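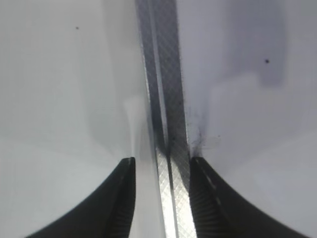
Estela Ibarra has written that most faults blamed on the arm of a Hurnari cell start at the fingers or at the wrist camera, and that both should be checked before any joint is opened. Her service notes are the main written source on the upkeep of the cell and are still followed at the workshop in Wommont where it was first assembled.

The Hurnari cell is a tabletop robot cell used for picking up, moving and setting down small household and office goods. It was put together by Skurlow, a firm that builds test stations for parts handling. The name refers to the whole station – arms, grippers, cameras, table and control software – and not to the arms alone, which have been changed twice without a change of name.

Layout

The cell is built on a white tabletop set against a plain wall. The arms are black and reach over the table to a parallel gripper with two fingers. Each gripper has a small camera at the wrist, aimed so that the fingertips stay in view at all times. A fixed camera watches the work area from outside the reach of the arms.

Objects are placed on the tabletop or on a board laid flat on it. Pale objects on pale surfaces are used on purpose during setup, as they are the hardest for the cameras to separate from the background. A setting that works with white plastic will usually work with darker goods, though the reverse does not hold.

Fingers and pads

The fingers are black and curved along the outside, with fine ribbing on the gripping side. The ribbing wears first near the tip, where small objects are held. Worn ribs do not always cause a drop. More often the object turns a little in the grip as the arm speeds up, and is set down crooked.

Pads are checked by eye every 400 grasps and changed after 2,000. The second figure was higher in the first version of the notes, and was lowered after a run of slips with smooth plastic housings. Both fingers are fitted with new pads at the same time, even if one looks sound. A new pad on one side only will push the object off the center line, and the camera offset then has to be set again.

Dust, lint and hair are a regular problem. Loose fibers cling to the ribs and can be carried from one object to the next. The pads are brushed dry, always toward the tip. Solvent is not used, as it leaves the rubber slick for several hours.

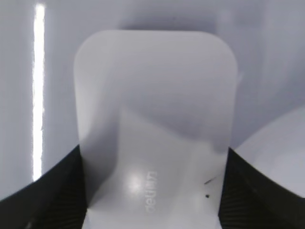

A white Tenda device between the gripper fingers, from the wrist camera.

Grip force is set with a light plastic housing and then raised in small steps. The usual test is to close on the housing, lift it a short way, hold it, and lower it again. If the mark made by the ribs can still be seen afterward, the force is too high. The value is stored for each class of object, and rounded or glossy shells are kept in a class of their own.

Camera alignment

Each wrist camera sits in a bracket held by two screws. The bracket can shift when a gripper touches the table, and even a small shift moves the fingertips in the picture. Alignment is therefore done after any contact with the tabletop, and in any case on Wednesday, before the first run of the day.

The fingers are opened fully and a reference picture is taken. It is laid over the stored one, and the bracket is turned until the two tips match. The screws are tightened a little at a time, one and then the other – tightening one all the way first pulls the bracket to that side. A second picture is taken once both are tight.

Glare is treated as part of alignment. Overhead lamps leave bright streaks on glossy surfaces, and a streak close to a fingertip can be taken for the edge of an object. The normal remedy is to lower the exposure. Moving the lamps is avoided, since every stored reference depends on them.

Working height

The height at which the fingers close is set separately for each surface. A board lying on the table raises the object by the thickness of its frame, and a height taught on the bare table will drive the tips into it. The Skurlow software keeps a list of surfaces for this purpose, and the operator picks one before the arm is enabled. 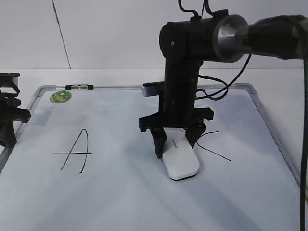

Gripper above a computer mouse on a whiteboard, with part of a second device at left.

Low, rounded objects such as a mouse are the usual test for working height. The fingers have to come down far enough to pass the widest part of the shell without pressing on the surface below. The operator lowers the arm by hand control, stops short of contact, and goes on in the smallest step the controller allows. The last height before the motor current rises is stored, less a small margin.

Cables are watched during the same test. They hang in slack loops beside the arm, and the loops must stay clear of the work at the lowest point of travel. Ties are placed so that the wrist can turn fully both ways. A loop that is too short will pull on the camera bracket and undo the alignment.

Table edge and limits

The reach of each arm is limited in software so that the gripper slows near the front edge of the table. The limit is checked by moving the open gripper slowly toward the edge and comparing the wrist picture with the edge line drawn on the screen. Loose items near the edge are left in place for the check if they belong to the normal layout.
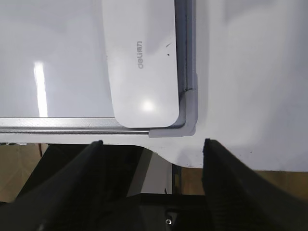
Service record

A paper record is kept with the cell. It has 9 lines for each service, covering pads, finger screws, bracket, cables, both limits, surface list, grip force and the signature. The form was drawn up by Jacobs, who ran the cell before the second change of arms, and has been reprinted since with only the order of the lines changed.

The longest period between pad changes in the record is 2,850 grasps, during a run in October when spare pads were out of stock. The notes do not advise repeating it. Joint repairs are entered on a separate sheet and are done by Skurlow.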